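Prolberg Handling Study
Progress report for March
Prepared by Bohdan Marchuk for Lurdes Calado, Llanos Fund

Dear Lurdes,

You asked for this one to be shorter than the last, and for fewer graphs. Both wishes are granted, the second mainly by the graphs not being ready.

The plan for the month was 200 usable demonstrations of the tidy-up task, recorded by hand with the gripper tool. We have them. We also have a fair pile of unusable ones, which the plan did not ask for. Most went wrong in the same way: the person closed the fingers before the object was properly between them, then nudged it into place. People do this without noticing. The robot learns it faithfully and does it every time, with great confidence.

Vidar Westerberg has rewritten the instructions for demonstrators. The old sheet ran to five pages and was, as far as we can establish, read by Vidar. The new one has three rules: start with the fingers wide open, come in slowly, and do not talk to the object. The third is there for Raghavendra, who stops moving when he talks. 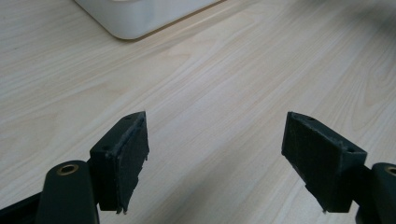

Gripper fingers open over the table. Note the ragged edges of the left pad.

Pads remain our main running cost. The foam gives a kind grip on thin plastic and frays quite happily while doing so. Raghavendra Kartha has asked Custenia for a quote on a tougher foam and on a moulded rubber pad. The rubber costs more and would mean repeating part of the recording, as the grip feels different in the hand and people squeeze harder. My preference is the foam, changed more often. I would like your view before we order.

Remote control has been a slower business. Gangadharan Murthy ran the arm at Prurkmont from our office over 2 afternoons. The link held, but the delay was long enough to make a careful man look drunk. Demonstrations made this way take three times as long as those made by hand, and I would not train on them yet. He thinks the fault lies in the video settings and wants another go in the mornings, when the network is quieter. I have said yes.

Spending is within budget, apart from travel, where the train to Prurkmont went up and we did not. I propose moving the difference across from the printing line. Vidar's shorter sheet has left us with some to spare.

Next month: first training run on the full set, a decision on pads, and the graphs.

Bohdan Marchuk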